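Search this site Search
Table Layout and Small-Object Storage: Project Report
Jaxon Lavoie, Sollstead

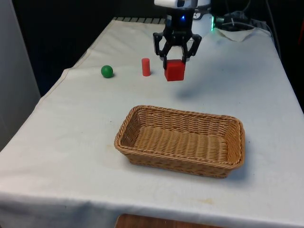 Page last changed: June 9, 2026

1. Purpose

The project looked at how a shared table should be laid out when small objects are sorted into one container. The objects were a red cube, a red cylinder and a green ball. The container was a rectangular wicker basket with sloping sides and a rolled rim. The work was done for the Sendov course unit.

2. Layout

The table was covered with a white cloth. Objects went in the back half of the table, in a loose row, and the basket went in the front half, slightly right of center, with its long side running left to right. An earlier layout had the basket at the back, and objects placed in front of it were often knocked when something was lowered over the rim.

3. Materials

The cloth weighed 700 grams and was ironed before each session. Creases mattered mostly for the ball, which rests on a small contact area and drifts toward any fold. The cylinder was stood upright on its flat end. The cube needed no special care.

The two red objects differ a little in shade – the cylinder is closer to orange – and this was enough to tell them apart in the log without noting the shape.

4. Sessions

There were 23 sessions in all, starting in October. Two layouts were compared. With the basket at the back, 32 placements were logged as disturbed, meaning that another object moved or fell. With the basket at the front, the count was 21. Both layouts had the same number of placements.

5. Limits

Only one basket was used. A rigid box with straight walls may give other results. The Nuttall tray was ordered as a second container but came too late to be included. Cloth tension was set by hand and was not measured.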